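Court Shoe Wear Program: Progress Report to Vastley
Second period, prepared by Wendy Entwistle for King-fai Chu

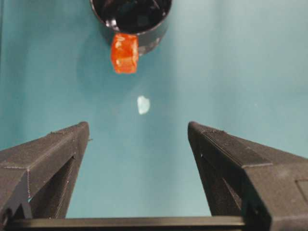

Black cup on the teal work surface.

You asked for a short report this time, and for me to say plainly whether I think the money is buying anything. I'll take the second part first. It is buying a decent set of wear records on two low-top basketball shoes. It has not yet bought an answer to the question you funded, whether the new Torvik midsole keeps its cushioning longer than the older Sutard one, and I would be careful about anyone at the trade show who tells you it has.

Where we are

We planned for 186 players to wear test pairs through the spring league. We have 168 still logging. The other 18 stopped, and I am less relaxed about that than Njoroge Lema is. His view is that people drop out of wear tests all the time. Mine is that eleven of the 18 were in the Torvik shoe, and several of them wrote "heel slip" in their last log. If the players who disliked the shoe have left, the scores from the players who stayed will look better than they should. Tzu-hsuan Wan is calling all 18 to ask why they quit. She has reached seven. I'd like to hold any talk of comfort scores until she has reached most of the rest.

Total logged sessions stand at 3,514. It's a large number and it looks good in a headline, but please don't use it that way. A session is anything a player enters, and that covers a full game, a short shootaround and, in one log I read, walking the dog. Hui-mei Ko is sorting them into games, practices and everything else. She expects to finish in March.

What the shoes are doing

Outsoles first, as that is where we have the clearest record. Both shoes wear at the ball of the foot and along the outer edge of the heel. The Torvik herringbone is shallower to begin with and goes smooth sooner under the big toe. Players in our two older gyms, where the floors are dusty, complain about grip in both models, and they complain about the Torvik more. I believe that one. It shows up in the logs and it shows up when we measure the tread depth.

Uppers are holding. We have had four knit uppers split near the little toe, all in wide-footed players who took their usual size. The sizing advice on the box says to go with your usual size. I think the advice is wrong for those feet, and I have said so to the supplier, who replied that the knit "adapts over time." It did adapt, by splitting.

Laces and eyelets are fine. I mention them only to show that we looked.

Cushioning is the hard one. Players say the Torvik feels softer, and they say it from the first day. The product sheet claims it stays soft. Our mid-period compression readings show both midsoles firming up, with the gap between them smaller than the error we get from testing the same shoe twice. Until we fix that error I can't tell you which midsole is ahead. The likely cause is room temperature. The gym storeroom we test in is cold in the morning and warm by 4 p.m., and foam cares about that. From now on every pair sits overnight in the office before it is tested. Ellis, the outside lab, has agreed to repeat a small batch of our readings so we can see how far off we are.

What went badly

The hidden-label idea did not work. We covered the logos with tape so players wouldn't know which shoe they had. Most of them knew before they had the first shoe laced. The collar shapes are different and these people read shoe reviews for fun. I would treat every opinion score in this program as an opinion about the brand as well as the shoe, and I'd sooner drop the phrase "blind test" from our materials than defend it.

We also lost most of one team's early logs when their captain kept them on a phone that later broke. Logs now go straight into the shared form, the same night.

Money

Spending is on plan except for shipping, which is over. Replacement pairs for the split uppers went by express, and I approved that without asking what it cost. Lab fees for Ellis come out of the reserve. I am not asking for more this period.

Next period

Finish the calls to the players who quit. Finish sorting sessions. Retest cushioning on all returned pairs after the overnight rest. Measure the feet of every player whose upper failed, and of a matching group whose uppers didn't.

Njoroge would like to add a third model, a mid-height, before the summer league. I'm against it. We haven't settled two shoes yet, and a third would let us put off doing so. He may write to you separately and you should hear him out, as he knows the supplier side better than I do.

One request. The draft flyer your marketing office sent over says our players "proved" the Torvik lasts longer. Please have them take that line out before it goes to print. Hui-mei can send them the outsole figures if they want something they can use, though I doubt they will like those much either.

Wendy Entwistle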